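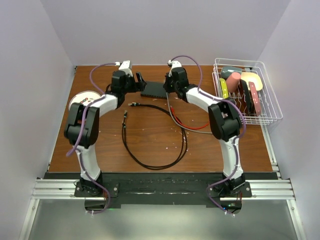 The flat black switch at the back of the table, with the long Ethernet cable in its loop and the gray and red ones off to the right.

Home | Gallery | Workshop Notes | Cable Corner | About | Contact

We use cookies to remember your settings and count visits. By staying on this page you agree to this. OK

The Great Cable Sort, January

Every winter I promise myself that the network drawer will get sorted, and every winter I find a reason to paint something instead. This January I finally gave in. The drawer had reached the point where it would only open if you slid a ruler in first and pushed down whatever was standing up inside, and I had bought the same patch cable twice because I couldn't find the first one (I have now found both, of course, and they are very nice cables).

So this gallery is a small one, with a single picture for now and a good deal of chatter under it. I'll add to it as I get through the rest of the boxes from the old Nanitz office, where I looked after the wiring for 6 years and evidently never threw away a thing.

The switch

I am fond of these plain flat ones. You can tuck them under a shelf or along the back of a desk and forget them for years at a time. The office had a pair from Neten and a bigger one from Cheon, and my advice for any of them is the same: wipe the case, blow the dust out of the ports, and write on a bit of tape what it was last used for before you put it away.

The long black cable

Long cables are the ones that cause all the grief. I used to wind mine tight around my hand and elbow, the way my family always did with garden hose, and then wonder why they sprang back into corkscrews. A big lazy loop is much kinder to them. I like to keep both plugs over on the same side of the loop, too, so I can check the little clips before anything goes in a bag. Two soft ties are plenty for one this long – leave them loose enough to get a finger under.

The gray and the red

I keep colors for jobs at my house. Gray goes to anything that stays put, and red is for the things I'll want to unplug in a hurry without crawling around to trace them. You may have a completely different system and I'm sure it's a good one, but do pick one and write it down inside the cupboard door!

The bags are the zip-up mesh kind from Zanex, four to a pack, and they've held up very well. Next up is the box of power adapters, which I am not looking forward to – half of them have lost their labels.

This page has been visited 1584 times.

Comments (3)

patchpanel_pat: I did the hand-and-elbow thing for twenty years. Switched to big loops last spring and my cables lie flat now. Wish I'd done it sooner.

Quietmornings: Do you test the old ones before you bag them? I have a whole crate and no idea which are any good.

Gallery author: I do, with a cheap little tester. Anything that fails goes straight into the recycling tub before I can change my mind.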